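Automation in our sample room, a thread
2 min read

1/ I run the afternoon shift in the sample room at Grultetti. Since May part of the tray work has been done by an arm. People keep asking what changed, so these are my notes.

2/ Before, two of us filled trays by hand. On a busy day that was 300 pieces each, sorted by colour. Your neck went before your fingers did.

3/ The arm does one piece at a time into a clear tray with round wells. It is slower than Andor Erdős on a good morning – he knows this and mentions it. 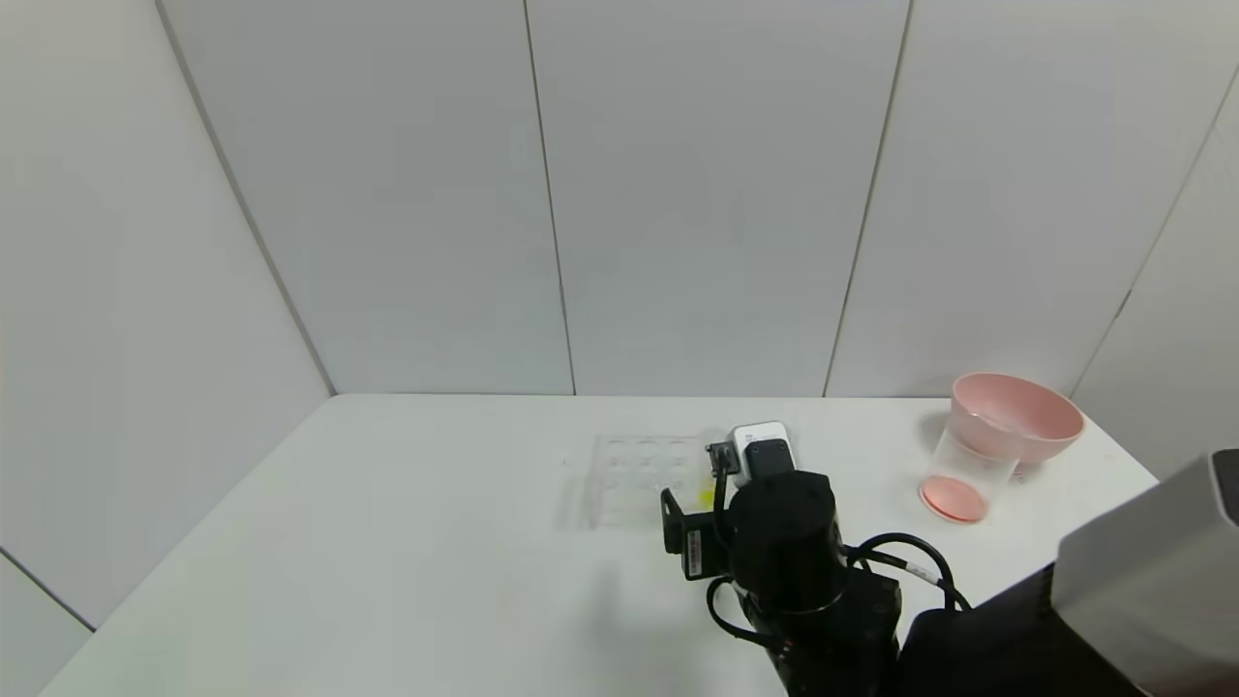 4/ What the people do now
Set up, check, fix. I write the run list, Andor checks every finished tray, and whoever is free deals with stops. We had 8 stops on the worst shift so far.

5/ What we lost
The talking. Two people at one bench chat all day. Now one is at the booth and one is at the screen, and the room is quieter than I like.

6/ What we gained
Fewer sore wrists. Also a pay grade for the checking work, which took the union rep two meetings and a lot of email.

7/ No jobs went. One post wasn't refilled when Barnabás Pap moved to the Jindstead site, and I'd count that as a change even if the office doesn't.

8/ Training was half a day. It should have been two. Most of what we know about clearing a stop we worked out ourselves and wrote in a notebook by the door.

Comments (3)

montes_nights: Same with us, the quiet is the odd part. We got a radio.

Barnabás Pap: They still haven't refilled it?

kel_r: Who gets called when it stops after six?

Contact | © Clinon Threads | Back to top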